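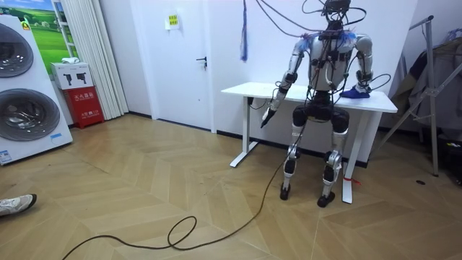

Does the robot take work off the laundry staff, or does it only move the work around?

So far it moves the work. The folding hours at Sedstead are down, the sorting and checking hours are up, and the total comes out a little lower than it was. Who does which hours has changed more than the total has.

Notebook, April, Monday, started 7:40 a.m.

Carrying over from the last entry. The question from the Sedstead side was whether small items (socks, gloves, washcloths, the knitted things that come in with residents' clothes) can be taken off the folding table completely. My answer last time was "not yet" and I was asked to write down why, in terms the laundry floor can use. So most of this entry is about people and shifts. The control notes are in the other book.

How the work ran before. Small items came out of the dryers mixed in with everything else. Whoever was on folding pulled them out as they went and threw them in a side bin, and the bin got done at the end of the shift by whoever was least tired. No one was assigned to it. It was in no one's job description and it was the first thing dropped when a cart was late. The backlog went over to the next day and the next day's people were annoyed about it, with reason.

How it's planned to run with the Vondness cell. Small items get pulled at the dryer, before the folding table, and go to the cell in their own bin. The cell takes one piece at a time, lays it out on the table, and a person pairs and checks. The bin has to be clean of everything else. A pillowcase in there stops the run and someone has to walk over and take it out.

That last part is where the hours went. Pulling at the dryer is a new job. It's standing work, it's at the hot end of the room, and it has to be done to a standard that the old side bin never had. On the trial shifts it took one person most of their time. Two of the staff said they'd take folding over it any day, because at the folding table you can talk to the person across from you, and at the dryer you can't hear anything.

I hadn't put that in the plan. The plan had minutes per bin and nothing about where a person stands or who they stand next to. Adding a page for it.

Numbers from the trial, so they're in one place:

Pieces logged over the trial: 1,655
Trial shifts: 12
Stops where a person had to step in: 69
Longest single stop: 30 minutes, cable snag, our side

The stops matter more to the staff than the pieces do. A stop pulls someone off what they're doing, and they don't get that cart back on schedule by having the cell running again. I asked for the stops to be written on the whiteboard by the table with the time and a word for the cause, and the log filled up fast on the first shifts. Some of the words were short ones. Causes, in order of how often: wrong item in bin, two pieces picked together, piece dropped off the table, other.

Wrong item in bin is a sorting problem and will get better as the person at the dryer gets used to it. Two pieces together is ours. Knitted stuff clings to itself out of the dryer and the gripper closes on whatever is there. Slowing the lift helps, and then the cell falls behind the dryers, so the bin backs up and we have the old problem in a new place.

10:15. Went over the cloth handling settings from Friday's run again.

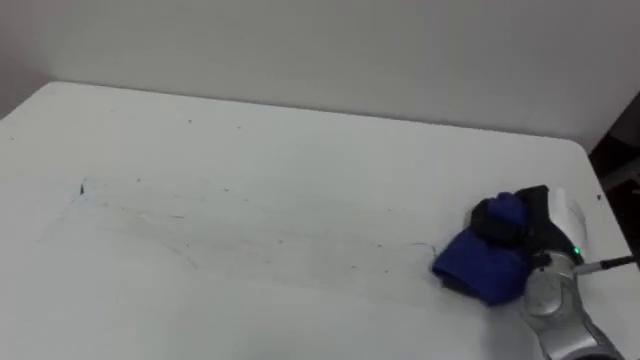 Left the close force where it was and changed only the pause after the pick, so there's a moment for a second piece to fall away before the arm moves over the table. I want a full shift on that setting before I touch anything else. Last month we changed three things in one day and learned nothing from it.

Table surface: needs a wipe at the start of each run and that should be on someone's sheet. At the moment it's on no sheet. It will end up being whoever notices, which is how the side bin used to work, so I'd like it written down with a shift against it. Same for emptying the catch tray under the dryers' lint screens, though that one isn't our equipment.

On training. The Andrade people sent over their two-hour operator course and I sat through it with the morning crew. The first hour is fine. The second hour is menus that the laundry floor will never open. What the crew asked for was much simpler: how do I stop it, how do I clear it, how do I start it again, and who do I call if it won't start. I've put those four on one page in large type. Draft is taped inside the back cover of this book. Spanish version still to do.

One more question came up at the course that I couldn't answer. If the cell stops and the person next to it clears it and something goes wrong, is that on the person? They're not paid as operators. They're paid as laundry staff, same rate as before. I said I'd pass it up and I have. I think it needs settling before the cell goes on the floor full time, and I've said so in writing.

Cost side, briefly. Flesik quoted the service contract by the year with two visits included. Extra visits are billed. With the number of stops we've had I'd want the floor able to clear nearly all of them without a call, which puts us back at the rate question above.

What the supervisors want to know is whether they can cut a person from the late shift. My view, same as in the last entry: no. The late shift is where the bin was left over and where people stayed past their time to finish it. If the cell does its part, the late shift goes home on time. That's a real gain and it should be counted as one, but it isn't a spare person. Moving someone from folding to the dryer end for half a shift and swapping at the break is the most I'd suggest, and the crew liked the swap when it was put to them. They'd want it posted a week ahead.

3:20 p.m. Called the floor. The new sorting bin is too deep, you have to bend to the bottom of it, so they've gone back to the old one with a liner. Fine by me. Ordering a shallow one.

To do:

Full shift on the new pause setting, no other changes
Shallow bin, two of them
Stop sheet: add a column for who cleared it? Ask the crew first, they may not like it
Table wipe onto the opening sheet
Spanish copy of the one-page
Tie up the slack on the long cable before the next run
Chase the answer on pay rate and responsibility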